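# An open day at the Prarer pressing plant

The email said to wear closed shoes and bring a record. I managed the shoes.

Prarer presses vinyl on the edge of town, between a tire place and a building that used to sell hot tubs. Once a year it opens its doors to anyone who fills in a form, and in December I filled in the form. I had been listening to the new Hiltura album for weeks and wanted to see where it came from, much as some people want to visit the farm before they eat the lamb.

There were 30 of us, most in band shirts, most of the band shirts older than the bands I write about now. We signed a waiver and were handed earplugs. A man near me asked whether the earplugs would affect his enjoyment of the listening session. They were for the presses, he was told, and he looked relieved.

Our guide was Danang Gunawan, who has been cutting lacquers for most of his adult life and talks about it the way a good dentist talks about teeth. He began with the lathe. A cutting head drags a tiny chisel through a disc of soft lacquer, and every bass drum and every cough goes in as a wiggle. If the bass is too wide, the grooves run into each other. If the singer has too many S's, the top end spits. Hiltura's singer has a great many S's. Danang was too polite to say how long side two had taken, but he took off his glasses while not saying it.

He played us a test cut of the opener, "Stefanou," through a pair of monitors big enough to live in. On my laptop it's a decent slow song with a synth line that reminds me of an ice cream truck in trouble. In that room it was something else. There's a second guitar in there! I had reviewed this album. I had given it 4 stars and praised its "bare arrangements," and all that time there had been a second guitar, sitting low on the left and minding its own business. I wrote nothing down and hoped the others hadn't read me.

Then the plating room, which smells like a swimming pool that has taken up welding. The lacquer gets a coat of silver, then nickel, and the nickel is peeled away to make the stamper. A woman in the group asked what happens if you peel it wrong. "You go home early," Danang said.

The presses themselves are loud, hot and oddly restful to watch. A lump of vinyl the size of a hockey puck goes in between two labels, the jaws close, and out comes a record with a ragged skirt that gets trimmed off. The trimmings go in a bin. Several of us asked if we could have some trimmings. We could. I now own a strip of green vinyl that may or may not have nearly been part of a metal reissue, and I've put it on the shelf next to things I paid for.

One of the presses was down with a leak, and the engineer lying under it did not want to talk about the warmth of analog sound. I respected that.

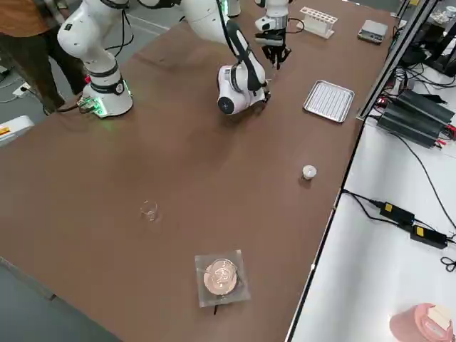
*Two white robot arms over the long brown-topped table.*

Lunch was sandwiches in the loading bay, with a set from Workard, the local duo who had been promised a stage and got a pallet. They played five songs, two of them new. The first of the new ones goes nowhere for a long while, then gets somewhere very good and stops almost at once – a habit they had on the first EP as well, and one I'd hate to see cured. The other is a waltz. I have doubts about the waltz. The forklift alarm went off in the last chorus and was nearly in key, and the drummer had the sense to follow it.

The afternoon was meant to be a question session, but it turned into an argument over colored vinyl. Danang's view is that black sounds fine, clear sounds fine, and anything with glitter in it is between you and your conscience. The glitter camp, who had come in numbers, took this badly. It was still going when I left to look at the shop.

The shop is a shelf. I bought the Hiltura album again, on black, at full price, and listened to it that night with the good headphones on. The second guitar is on every track except the one I called "layered."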